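Review: The Clockmaker of Drudthorpe, Goven Playhouse
Posted November 19, 2010
By Rima Atallah

My sister gave me two tickets for my birthday, and so we went to see The Clockmaker of Drudthorpe last week at the Goven Playhouse. I did not know the play before. It is a family drama with some songs, a little more than two hours long with the intermission.

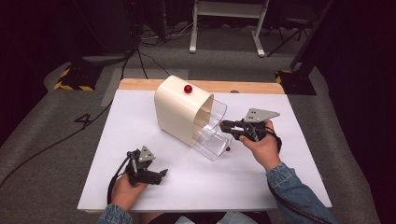
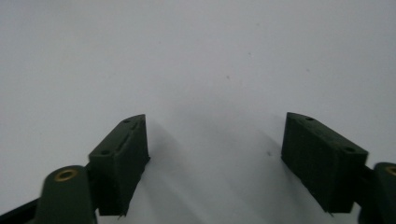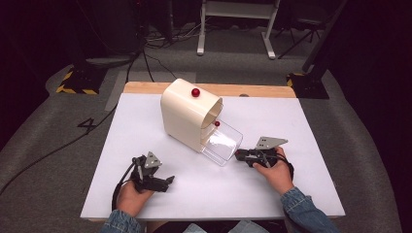 The story is simple. Old Akl repairs clocks in a small town and has not spoken to his daughter for many years. She comes home in September to sell the house, and she finds that he has let a room to a young traveler called Varkex, who says very little and eats a lot. The first act takes its time. I think ten minutes could be removed from the breakfast conversation, and my sister closed her eyes there, although she denies it.

After the intermission everything becomes stronger. The quarrel on the stairs is the best part of the evening. The father does not shout once. He continues to wind a clock while his daughter tells him all the things she kept inside since her mother died, and I could hear people near me looking for their handkerchiefs. The actor is 70 according to the program, and his voice still reached our seats without effort. We sat in row 4 of the balcony.

The songs are less successful. There are only a few and the melodies are pleasant, but the piano was too loud for the daughter's soft voice, and I lost many words of her last song. English is my third language, so perhaps other people had less trouble.

I liked the set very much. The whole back wall is covered with clocks, and each one shows a different time until the final minute. I will not say what happens then.

The theater has 524 seats and nearly all of them were taken. The chairs are narrow, and the line for coats was slow, so leave yours in the car if you can. Parking behind the building is free after six.

I would recommend it for adults and for children older than ten. Smaller ones will be bored in the first act. The family behind us went home at the intermission and missed the stairs.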